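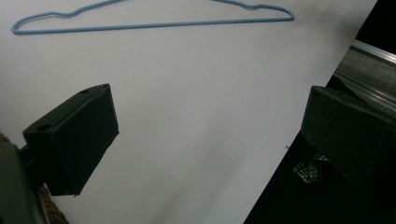
Blue hanger on the white surface, from a gripper's camera.

Hanger demos keep missing

Teaching a two-arm setup to pick up a wire hanger with hand-held grippers. Did 40 demos, and the policy closes on air with great confidence. More demos, or different ones?

Zedach
Different. Mine improved once I quit starting the hanger in the same spot. Slow down before closing, too. 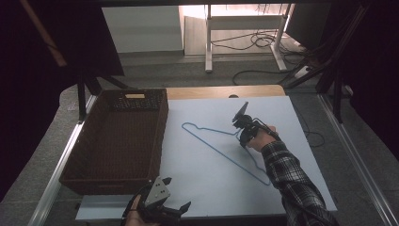 Do both grippers have to record at the same time?
For a two-handed task they do, on one clock.

Ryu
Just use a plastic hanger lol

Vosura
Check your gripper width calibration first. I recorded 3,107 demos before checking mine. Learn from my January.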